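Print this page | E-mail this review

Review: Wimix 2 scene package for simulated manipulation

Wimix 2 pairs a rendered workcell with a captured room backdrop and asks whether policies scored in simulation rank the same way they do on hardware. The package comes from Sanaa Slaoui's group at Timenley. I ran it for most of November against our own bench arm.

Installation is simple. The asset loader reads the scene file, places the blocks and trays, and exposes each camera as a separate stream. Documentation is thin on lens parameters. The distortion coefficients for the wrist view are in a config file the manual never mentions, and Asmaa Ramadan at Kettani had to point me to it.

The method scores each policy over 3252 simulated episodes, then replays 1646 of the start states on hardware. With our four policies the ranking held. Absolute success did not: the best policy reached 76 percent in simulation and fell well short of that on the bench. Slaoui's report shows the same gap and attributes most of it to contact modeling. I suspect lighting has a share. Cast shadows on the gray surface are hard-edged and large, and two of our policies changed their approach path when I moved the light.

Object geometry is coarse but adequate. The striped labels on the small blocks read well from the fixed cameras and less well through the fisheye, where they stretch toward the rim.

Renders of the cell: 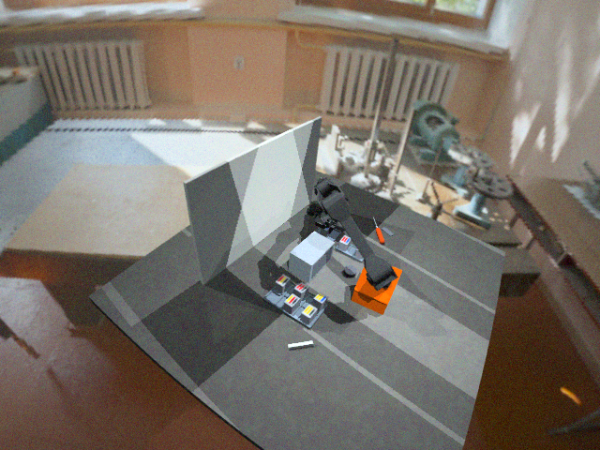
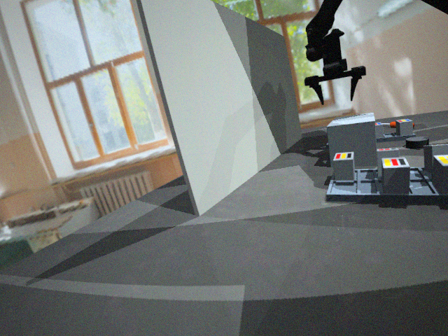
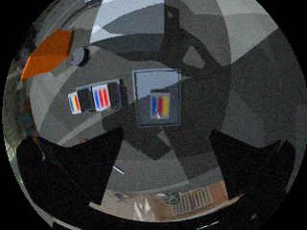
Rendering cost is the main practical complaint. Enabling all streams halved my episode rate, and the wrist stream alone accounted for most of the loss. Britorura's older package runs faster on the same machine but has no captured backdrop, and its policy rankings matched our bench less often.

The license permits academic use only. Grasp failures are logged without a cause code, so slips and missed approaches have to be separated by hand. I would use Wimix 2 to choose between checkpoints. I would not quote its success rates in a paper without hardware runs beside them.

E-mail this review | Print this page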